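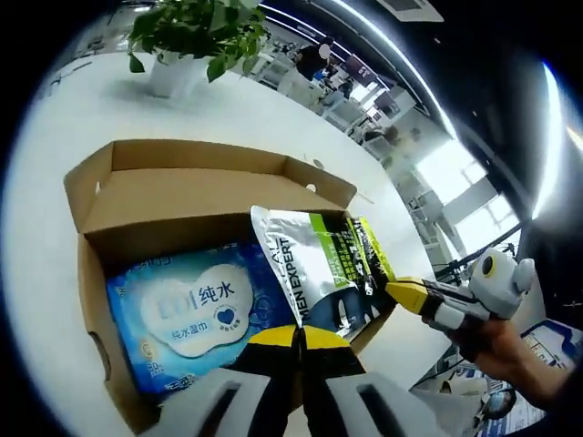

Januar, kurz nach 16 Uhr. Eintrag von Lavanya Pisharody

Packübung Bolero, Karton 5, zweiter Anlauf. Die Aufgabe klingt nach Grundschule: Feuchttücher und Nachfüllbeutel in einen Karton, Klappen zu, fertig. Die Feuchttücher machen es einem leicht, die liegen flach auf dem Boden und geben Ruhe. Der silberne Beutel von MEN EXPERT dagegen liegt schräg obendrauf und schaut mit der Ecke über den Rand. So geht keine Klappe zu. Foliennachfüller sind glatt, weich und schlecht erzogen. Mein Vorschlag für die Packliste Fjeld: Beutel zuerst, Tücher als Deckel. Enach ist dagegen (»wird zerdrückt«), hat aber auch noch nie einen Karton von innen gesehen.

Notiz zur Menge: Laut Liste gehen 928 Sets raus, 2 Artikel pro Set. Bei 100 habe ich aufgehört, mich auf das Projekt zu freuen.
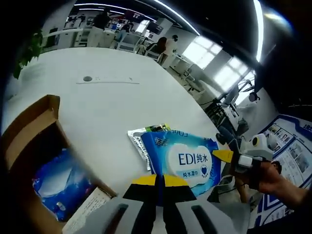

Feuchttücher auf dem Tisch, der Silberbeutel halb darunter, links der offene Karton.

Offen:
– kleinerer Karton von Drunmont? Muster angefragt, Antwort steht aus
– Packpapier unten rein oder oben drauf, bitte einmal entscheiden und dann dabei bleiben
– auf der Packliste heißt der Beutel mal »Refill«, mal »Pouch«, mal »das Silberne«. Ich bin für das Silberne.

Morgen weiter mit Karton 6, vorher Klebeband holen.

2 Kommentare · 5 Mal geteilt

Diese Seite verwendet Cookies. Mehr erfahren | Akzeptieren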